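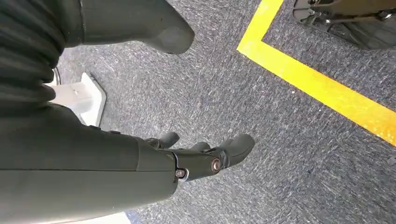 Charito thinks I should take the earlier bus to Borkowska and sleep on it, which I can't do on a bus and she knows it. She said so twice on the phone, then asked whether I had called the landlord yet. I had not.

Called him at lunch. The apartment is still open from September. Rent is 645 a month, heat included, and he wants 400 down to hold it. I said I would let him know by Sunday. The kitchen is small but it has a window over the sink, and the stairs are better than the ones here. Parking is on the street. He mentioned a second unit on the ground floor that may come up later, but it faces the loading dock and I don't want it.

Went through the closet after supper. Filled 5 bags for the thrift store and kept the gray coat, though the lining is torn. Found the lamp cord I was looking for last winter. The lamp is gone, I gave it to Kwadwo Tsikata when he moved, so I put the cord in with the bags.

The walk from the new place to work is almost 40 minutes. I could do that in good weather. In snow I would need the bus, and the last one back leaves too early on late shifts. I have to ask about changing the schedule before I send him any money.

Rice and eggs for supper. Bed at ten. Need stamps.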